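Search this site Go
2 Feb 2020
Tiina Turunen

Progress note to Saarela, Flulham cell. Behind by 7 days. Left arm dropped out twice mid-move, no warning, gripper stayed shut. Stopped all runs untill we know why. No one hurt.

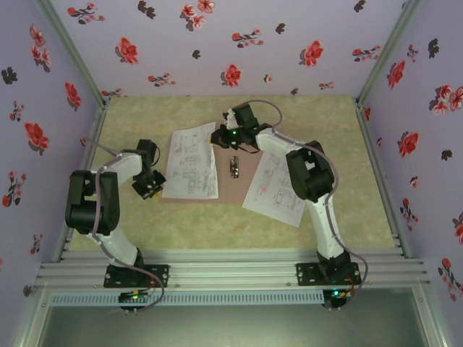 Semholm Bench Robotics Team

Suspect the cable on the left arm, loops out past the base plate and may be catching. Both boards show green so the fault light is no help. Will re-route, then 500 slow cycles with the guard shut. Spare cable orderd from Ollow. Need your OK on the 2 extra bench days before we restart.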